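Spice swap and the new shelf at Hevel

The spice swap is back in February, in the back kitchen at Hevel, from 2 in the afternoon. Bring anything you have bought too much of, whole or ground, as long as you can say when you opened it. The rule from last year stands: ground spices opened more than a year ago go home with the person who brought them. Whole seeds and pods are fine for longer if they still smell of something when you crush one.

Please decant into small containers before you come. Last time we spent most of the first hour spooning paprika out of catering tubs, and the scales were never free. Labels should give the name of the spice and the month it was opened. If it is a blend, list what is in it, and write mustard, celery or sesame in capitals if any of them is there. Paper bags are all right for bay leaves and dried chillies, but turmeric gets through everything.

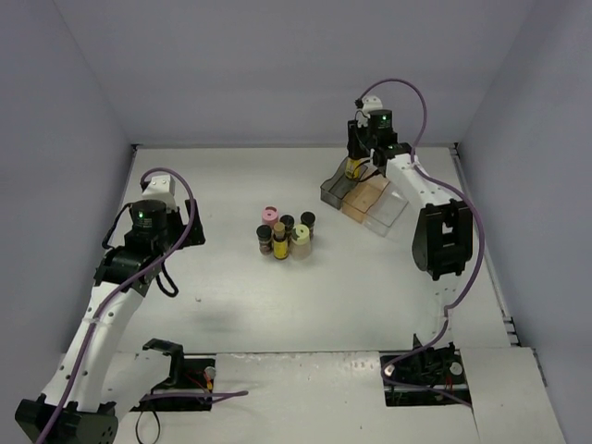

Otakar Bednárik would like the swap to take blends as well as single spices, and wrote in to say that his own goulash mix was turned away last year although every ingredient was on the label. He thinks people who cook for one are the most likely to want a spoonful of something ready mixed. We have talked it over and blends are in, on the far end of the table, with a limit of 36 grams per person so that they go round.

The bulk order from Jutero will be placed the week after. The minimum is 200 pounds before delivery, and we were a little short of it in the autumn, so cumin and black pepper had to wait. Order sheets are on the hook by the door. Cardamom has gone up again – the new price is on the sheet – and there is no smoked paprika until their next shipment.

Storage is the other matter. The shelf over the cooker has come down and the new one is on the opposite wall, away from the steam. Anything left on the old shelf was moved to the cupboard under the sink. Please collect it by the end of February.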